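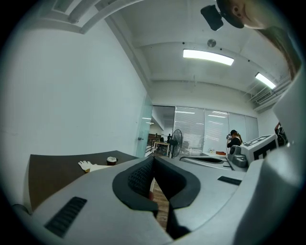 By the Kolano Kitchen Notes team | Sunday | 2 min read

Soup Sunday is back at Candarach village hall, and what a first day it was! The doors opened at noon and by half past there was a queue right down the path, everyone under umbrellas and all in very good spirits.

In all, 106 bowls went out over the afternoon. The leek and potato was gone first (it always is), but the surprise hit was a smoky parsnip and apple from the Dlamini bakery, served with their seeded rolls still warm from the oven. We went back for seconds and would happily have had thirds.

There were 17 soups on the go, most of them made in home kitchens that morning, and the recipe table was so busy that the printed sheets had to be topped up twice. The day raised £419 for the hall's new cooker, a lovely start to the season.

The next one is in November, with a pudding table as well. Bowls are £4, children eat for half price, and if you'd like to bring a pan of your own, put your name on the list by the hall door. We've already bagged the squash!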